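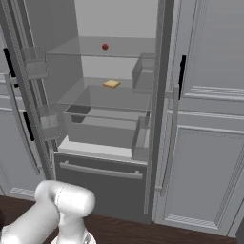 N° 14, page 3

Visite chez Akance : une cellule réglée d'abord à l'écran

Le bras blanc et le réfrigérateur gris ouvert devant lui viennent du simulateur d'Akance. C'est par là que commence la visite : une petite salle au premier étage, deux postes de travail, un écran au mur. La cellule réelle est au rez-de-chaussée, derrière une cloison vitrée, et l'on n'y descend qu'après une heure passée devant le modèle.

Akance prépare des bras pour des tâches de cuisine : ouvrir une porte, prendre un aliment sur une clayette, le reposer, refermer. Le client du moment s'appelle Nosport et gère des cuisines partagées dans des résidences. Le bras doit travailler avec des meubles ordinaires, achetés dans le commerce, sans repère collé ni poignée modifiée. Tout le travail de réglage découle de cette exigence.

Le modèle

Dans la version présentée, la porte gauche est ouverte et la droite reste fermée. Il y a une pomme rouge sur la clayette du haut et une tranche de pain grillé sur celle du dessous. La pomme sert aux essais de prise par le côté. Le pain est plus difficile : il est plat et placé vers le fond, et le poignet doit s'avancer entre deux plaques de verre sans toucher celle du dessus.

Les balconnets de porte ont demandé plus de travail que prévu. Dans une première version du modèle, ils n'avaient pas de volume de collision et le bras passait au travers. Le programme semblait bon à l'écran. Transféré en bas, il a cassé un balconnet dès le premier matin. Depuis, chaque pièce transparente est vérifiée une par une avant qu'un programme soit autorisé à descendre. Le bac à légumes a reçu le même traitement, ainsi que les bacs fixés à la paroi intérieure.

Le simulateur rejoue ensuite chaque mouvement en décalant légèrement la position du meuble et l'angle de la porte. La dernière série avant notre passage comptait 2837 essais. Le journal indique pour chacun la pièce touchée, s'il y en a une, et l'axe du bras qui était le plus proche de sa butée. On nous a fait lire une page de ce journal. Les contacts avec le chant de la porte ouverte y reviennent le plus souvent, devant ceux avec la clayette supérieure.

La cellule

En bas, le sol a été repris avant l'installation. Le socle du bras est boulonné sur une plaque d'acier, elle-même scellée dans la dalle. Le réfrigérateur est posé sur un cadre réglable qui permet de le déplacer de quelques millimètres dans chaque direction, pour reproduire les écarts testés à l'étage. L'armoire de commande se trouve à l'extérieur de l'enceinte. L'accès se fait par une seule porte, munie d'un contact de sécurité : on ouvre, le bras s'arrête, et il faut réarmer à la main depuis le pupitre.

Le calage entre le modèle et la machine se fait avec une pointe montée au bout du poignet. On touche neuf points sur le meuble, toujours dans le même ordre, et le logiciel calcule l'écart. L'opération est refaite chaque matin et après toute intervention. Si un point sort de la tolérance, la journée ne commence pas. Nous avons assisté à un calage complet. Un point situé sur l'encadrement était mauvais, un pied du cadre avait pris du jeu. Le technicien a resserré le pied, puis a tout recommencé depuis le premier point.

L'entretien

Le carnet d'entretien est un classeur papier accroché à la cloison. Les tâches du jour tiennent sur une demi-page : essuyer le poignet, contrôler les câbles au passage du coude, vérifier le serrage de l'outil, relever la température des moteurs en fin de série. Une fois par semaine, on contrôle les boulons du socle à la clé dynamométrique et on passe un trait de peinture neuf sur ceux qui ont bougé.

Les pièces du réfrigérateur s'usent plus vite que le bras. Le joint de porte souffre à force d'ouvertures et fausse les mesures d'effort quand il durcit. Akance en garde 3 d'avance sur une étagère, commandés chez Gamavton, avec des clayettes et des balconnets de rechange. Un joint neuf oblige à refaire la mesure de l'effort d'ouverture et à reporter la valeur dans le modèle. Cette étape a été oubliée en octobre, et le bras s'est mis en défaut plusieurs fois sur la porte avant que l'on pense à comparer les deux valeurs.

Le poignet a été démonté une fois. Un bruit était apparu à la rotation et le roulement a été remplacé sur place, avec un outillage prêté par l'atelier Işık, qui fait aussi la mécanique des socles. Il a fallu deux jours, remontage et calage compris. La procédure est maintenant dans le classeur, avec les couples de serrage et la liste des vis à ne pas réutiliser.

Renseignements pratiques

La visite dure deux heures, par petits groupes, sur inscription auprès de l'accueil d'Akance. Les chaussures fermées sont obligatoires au rez-de-chaussée. Les prises de vue sont interdites près de la cellule. L'escalier est le seul accès à la salle de simulation, il n'y a pas d'ascenseur. Le parking est de l'autre côté de la rue et se remplit tôt.

Prochaine visite ouverte aux abonnés : 20 février 2020.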